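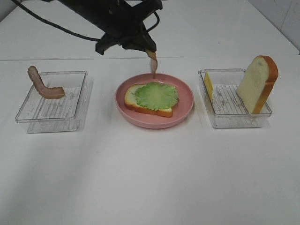 News > Research > Archaeology

December | By the Office of Communications, Mititz Institute of Archaeology

3 min read

Survey at Herdale Identifies Granary and Bakehouse Beneath Medieval Market Street

Archaeologists from the Mititz Institute of Archaeology have identified the remains of a stone granary and an adjoining bakehouse beneath the former market street at Herdale. The discovery was made during a salvage excavation ahead of the replacement of a water main, and it places organized grain storage in the town well before the earliest written mention of a market there.

The excavation, directed by Gilang Tarigan, opened a trench 19 meters long on the north side of the street. Below the paving and two layers of packed fill, the team reached the corner of a building with walls of roughly dressed limestone. The floor had been raised on low piers to let air pass beneath it, a feature well known from granaries elsewhere in the region but not previously recorded at Herdale.

Excavators recovered 308 fragments of pottery from the building and the yard beside it. Most belong to large storage jars with thick, rolled rims. A smaller group comes from shallow dishes and cooking pots, several of them blackened on the outer surface. Six jar handles carry a stamped mark in the form of a wheel with four spokes. The same mark was found in earlier work at Mahama, a river landing downstream, and the two groups will now be studied together.

"The stamped handles give us a direct link between the landing and the town," Tarigan said. "We had assumed that grain moved along the river in this period, but the evidence was thin. We can now begin to ask who controlled that movement and where the jars were made."

The bakehouse stood against the south wall of the granary. Its oven, built of clay over a ring of flat stones, survives to a height of 18 inches. Ash raked from the oven mouth contained charred wheat and barley, along with a few pieces of burned crust. Bread in one form or another has changed little in its basic use - a slice of white bread set out beside a slice of cheese would make a plain meal in most households today - and the finds from the yard suggest a similar pairing, with fragments of perforated strainers of the type used to drain curds lying close to the oven. Residue testing on the strainers is under way at the Institute's laboratory.

The date of the building rests for now on the pottery and on a single worn coin found in the fill between the floor piers. Charred grain from the oven has been submitted for radiocarbon dating. The excavation team has cautioned that the granary may have been in use for several generations, and that the oven was relined at least twice.

The route of the water main has been shifted to the south side of the street, and the remains will be covered with a protective membrane and clean sand before the paving is restored. A portion of the granary wall will be recorded in three dimensions before it is covered.

The pottery and the stamped handles will be transferred to the Rullitz Museum for conservation. A small display is planned for the museum's ground floor gallery once this work is complete. A preliminary report on the excavation will appear in the Institute's annual bulletin.

Requests for interviews and for access to the site archive should be directed to the Office of Communications. 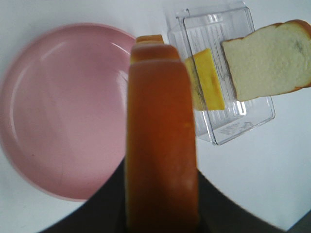 The Herdale excavation forms part of the Institute's wider study of food supply in the river towns, which also covers Mahama and the upland farms to the west. Work planned for the coming season will compare the forms of tableware found at each site. The shallow dishes from Herdale have a raised rim and a flat well, much like an ordinary round plate of the present day, while those from the farms are deeper and have no distinct rim. Whether this reflects a difference in diet or in the local potters' habits remains an open question.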